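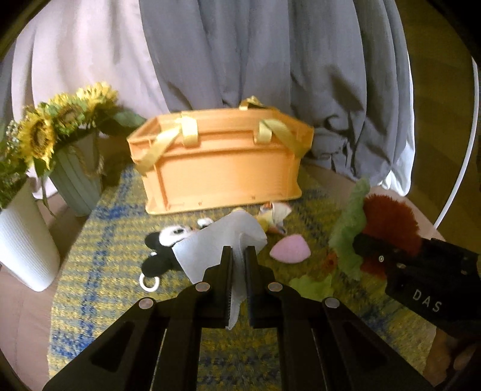
Saiu na terça-feira a nova versão do guia de boas práticas da Trodport para tarefas de arrumação com garras de dois dedos, e eu passei a noite a lê-lo com uma caneca de chá ao lado (vinte e cinco páginas, letra miudinha, anexos incluídos). Para quem não acompanha estas coisas: é o documento que muitas equipas pequenas usam quando gravam demonstrações de pegar e largar objetos, e a versão anterior já pedia reforma há bastante tempo. A grande novidade está no capítulo dos materiais moles. Um pano branco fino e amarrotado, preso só pela ponta de baixo entre os dois dedos serrilhados e com uma tira desfiada a pender entre eles, é mesmo o tipo de pega que o guia passa a tratar à parte, com regras próprias. Até agora um pano contava como qualquer outro objeto: ou estava agarrado ou não estava, e siga para o próximo.

Agora não. O texto pede que se registe onde foi feita a pega (borda, meio ou canto), se o tecido tem fios soltos e se há alguma ponta pendurada abaixo dos dedos. Parece picuinhice, eu sei! Mas quem já tentou comparar gravações de duas equipas diferentes percebe logo. Uma chamava "sucesso" a levantar o pano dois dedos do tapete, a outra só aceitava se ele chegasse inteiro ao cesto, e depois juntava-se tudo na mesma tabela como se fosse a mesma coisa.

Falei por telefone com Liette McIntyre, que coordenou a redação, e ela foi bastante direta: "As pessoas queriam um número mágico para a força de aperto. Não o demos. Demos uma ficha para preencher, e já ouvi queixas por isso." Segundo ela, o grupo de trabalho reviu 1.251 registos enviados por equipas participantes e deixou de fora todos os que não diziam em que momento o objeto era considerado largado. Perguntei-lhe se tinham sido muitos. Riu-se e disse que preferia não responder.

Outra mudança que me agradou tem a ver com o recipiente de destino. O guia passa a exigir que se diga se a caixa tem alças flexíveis, fitas ou cordões, e em que posição ficam no início de cada tentativa. Quem trabalha com caixas de plástico enfeitadas com fita de cetim vai reconhecer o problema: a alça cai para dentro, o dedo da garra apanha-a, e de repente a tarefa é outra. A recomendação é simples, ou se fixa a alça ou se deixa solta de propósito e se anota. O que já não vale é fixá-la em metade das tentativas e não dizer nada a ninguém (confesso que já fiz isto, e mais do que uma vez).

Há também uma secção inteira sobre o cenário. A versão antiga empurrava toda a gente para fundos lisos e mesas brancas, e a nova vai no sentido contrário: aceita tapetes com padrão, cortinas, jarras com flores, aquilo que uma casa costuma ter, desde que o que fica na zona de trabalho seja o mesmo do princípio ao fim da série. Cabos, porém, têm de estar listados, com indicação do lado por onde passam. Eu acho ótimo. Passei anos a ver demonstrações impecáveis em bancadas vazias que depois se atrapalhavam todas com um tapete aos quadrados.

Nem toda a gente está contente, claro. Alasdair Urquhart, da Jenlow, escreveu-me uma mensagem comprida a dizer que a ficha nova lhe acrescenta 66 segundos a cada tentativa, cronometrados por ele, e que numa série de 1.000 tentativas isso são mais de dezoito horas só a preencher campos. Fiz as contas e ele tem razão. A Liette responde que boa parte dos campos se preenche uma vez por série, e só a pega e o resultado mudam de tentativa para tentativa. O Alasdair diz que isso não está claro no texto, e aí também lhe dou razão: tive de ler a página três vezes, e a nota que explica isso está enfiada no segundo anexo.

Já Dwynwen Probert, da Doucette, queixa-se do contrário. Para ela o guia ficou curto na parte dos dois braços a trabalhar lado a lado. Há uma única página sobre o assunto, que pede distância mínima entre as garras e um botão de paragem ao alcance de quem opera, e pouco mais. Nada sobre qual das duas espera quando ambas vão ao mesmo objeto, nada sobre o que fazer quando o corpo de uma tapa à outra a vista de metade dos brinquedos. A Dwynwen vai mandar uma proposta de texto e pediu-me que o dissesse aqui, portanto fica dito.

Quanto a prazos, a versão antiga continua a ser aceite até agosto. Depois disso, os registos sem a ficha nova entram no arquivo comum com uma marca de "incompleto", mas não são recusados, o que me parece um compromisso decente. A Workar já avisou que vai atualizar o seu modelo de folha de registo e que o distribui sem custos a quem o pedir. Os comentários ao texto podem ser enviados à Trodport até ao fim do período de transição, e eu vou mandar os meus ainda esta semana, a começar pela tal nota escondida no anexo.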